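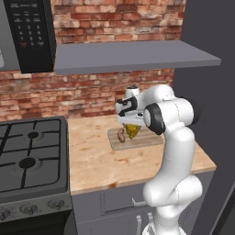
Gathering Examples in Simulated Kitchens: Speaker Notes

Opening. Thank the hosts and state the scope. This talk covers how the Wivurano project collects examples for its learning system. Training results are covered in the second talk, after the break.

The task family. Each episode asks a single arm to handle small items on or near a cutting board. The kitchen is simulated. Layouts, wall finishes and counter materials are drawn from the Liltura scene library, and every operator works from the same written instruction.

Mention that we keep 200 accepted episodes per task and that review takes almost 30 minutes per batch. Pause here for questions on cost.

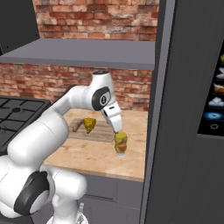
Garg, Iltosine Robotics Office

The yellow bottle is held by its top, just over the counter, with the cutting board and the food on it close by. Ask the audience to consider what a label for this moment should record. Our guide requires 2 entries: the item in the gripper and the nearest surface. Intent is entered separately, from the instruction text.

Viewpoint. Explain that the arm often hides part of the board. Reviewers are to mark an item as hidden only when none of it can be seen from any view.

Rejected episodes. List the 7 reject codes on the handout. Do not read them aloud. Stress that a failed grasp is kept and labeled as a failure, while an episode with a missing instruction is removed.

Before closing, refer the audience to the labeling guide, revised in July. Requests for access go to the Iltosine office in writing.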